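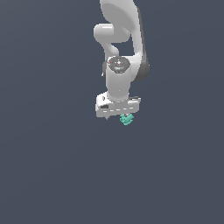 Do I need to buy the real arm before I can start working on grasping, or should the money go somewhere else first?
Start in simulation and spend the first chunk on a decent desktop. Buy the arm once your grasp code runs there without falling over.

posted by benchrat_ohio
Jan 22, 2019

Longer version of what I'm asking. Small shop, two people on this plus me on weekends. We want to pick up odd shaped parts, lumpy castings mostly, nothing with a nice flat side. Boss wants a budget by March. Halliday quoted us a used seven-joint arm with a two finger hand, but the hand is priced separate and so is the controller. Meanwhile we have a sim going on an old laptop and it crawls. Do I ask for the arm now, or the computer, or both? Also what do people forget to put in the budget. I always forget something. Cables last time.

Clukar_dave
Computer first. We were in the same spot and did it backwards — arm sat in its crate for months while we fought with software. Our order, cheapest to dearest:

mount plate and bolts, 92 dollars
spare fingertips, two sets, 315
graphics card, 585
desktop to put it in, 1608

That last one is without the card. Prices are what we paid, yours will differ. All of that together is still small next to any arm you'd want to own. And the desktop gets used either way, so its an easy line to defend.
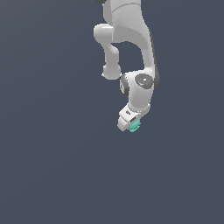

The other thing is reach. Work out your reach and payload on the sim model before you sign for hardware. Check the wrist too, not just how far it stretches. We nearly bought the shorter arm and it would of been wrong for our bins. Cost us an afternoon to find that out on screen. Check whether the seller's model file matches the hand they're selling you, ours did not. Ask in writing.

Things people leave off: shipping, a stand that doesn't wobble, e-stop wiring, freight insurance, somebody's time to do the setup. Put the time in as its own line or it gets eaten.

pistard_user7
just rent one. we rented thru Fisent for a quarter and decided against buying at all. saved a pile. ask them if the rent counts toward purchase, some places do that some dont

benchrat_ohio
Didn't know renting was a thing for these. Will call. Dave — did you do the spare fingertips up front or after you wore some out?

Clukar_dave
Up front. Lead time was the reason, not wear. If you're picking lumpy stuff you will want to try more than one pad shape anyway. Flat pads on a rounded part touch in one or two spots and then it wants to twist.

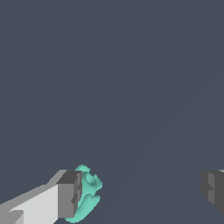 Opening width is the number I'd look at hardest on any hand quote. Take your fattest part, measure it the fat way, then add room on both sides for when the arm is a bit off. If the hand only just clears it, keep shopping. Get the force range as well, low end too, not only the max. A wider hand usually weighs more and that comes out of your payload, so redo that sum after.

For the March thing I'd write it as two asks. Ask one, desktop plus card plus a few weeks of somebody's hours. Ask two, arm and hand, with the Halliday quote and the rental price side by side. Ask two goes in with a blank for the exact hand, you fill it in when the sim work is done. My boss liked that he could say yes to the small one right away.

toolcrib_annex
Agree with most of that but dont skip the service contract question. Used arm, who fixes it? Get the hours off the controller before you pay and find out if the brake parts are still being made. And budget for training, one person minimum, two if you can swing it. When ours left we had a very expensive coat rack till the next hire.

benchrat_ohio
OK good. Going with two asks. Putting the e-stop wiring in this time, and cables.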